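Two days at the Grustport moving image open studios

I had been meaning to get to Grustport for years, and this March I finally did. The open studios take over the old harbour offices and a good part of the street behind, and for two days you can wander in and out of edit rooms, project spaces and people's kitchens (a few of the artists live above where they work) and watch experimental film and video in the places it gets made. I came home with a full notebook and very sore feet.

Diane Tremblay, up on the second floor

I started with Diane Tremblay because I've loved her work ever since I saw Wimeck at a tiny festival and missed my train for it. Wimeck is her long film about a ferry crossing that no longer runs, told through the voices of people who used to take it to work. She is re-cutting it as a gallery piece for seven screens, and she had three short sections running on a loop in a darkened room with one bench. Splitting it up changes it completely! A woman describes the smell of the engine room on one wall while the water goes by on another, and you keep turning your head and losing one to gain the other.

Diane was cutting sound next door with the door open, and she was generous with her time. She told me she had recorded over 500 hours of talk for the original film and had used so little of it that she felt she owed people a second go. We talked for ages about subtitles, and where to put them when the speaker is behind you. She has tried the floor. I liked the floor, she wasn't so sure. 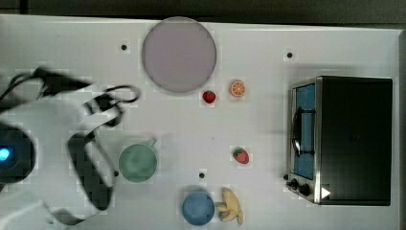
What I hadn't expected was how much of the new version is silence. In the film the voices barely stop, and I'd always thought of it as a talking film, but the room lets her leave a screen blank for a minute or more and trust that you'll stay put. I stayed put. I went back the next morning as well, before ten, and had the bench to myself.

Samira and Hadi Majali

Down the stairs and across the yard, the Majalis share a long low room with a skylight they have to cover with blankets. They are brother and sister and work together on everything, and their new piece, Urquijo, is an interactive video about a border town and its one bus route. You sit at a table with a simple dial and choose how far along the route to go. Turn it slowly and you hear whole conversations. Turn it fast and you get the town as a visitor gets it, all shopfronts and glimpses.

Samira films and Hadi builds the playback, though they argued happily about who had done what. I asked whether there was a right way through it and they both said no at the same moment. A boy of maybe nine had worked out that you could rock the dial back and forth over one particular wave from a driver, and Hadi was delighted - he went off to write it down.

They also had a wall of stills and route maps, with pencil notes in two languages, and I could happily have spent an hour on that alone.
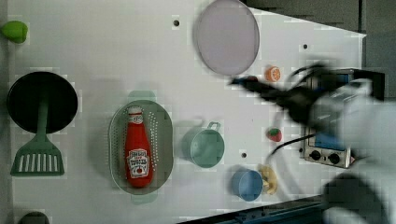

The evening screening at Zasteck

Zasteck is the cinema at the end of the quay, with steep seats and a very good projector. Lourenço Falcão showed a work in progress about night cleaners in an office block, shot almost entirely in reflections. It's slow and a bit stern and I was completely gripped. The talk afterwards was led by Tanner Hiebert, who asks short questions and then waits, and it got properly interesting once someone in the back row wanted to know whether the cleaners had seen it. They had, at every stage, and two of them had asked for scenes to come out. Lourenço took them out.

If you're thinking of going, wear layers, as the studios are chilly, and eat before the evening programme. The soup at the quay café had gone by six. Entry to the studios is free and the screening was pay what you can. Diane hopes to have all the screens of Wimeck running by the next one, and I've already asked a friend for her sofa.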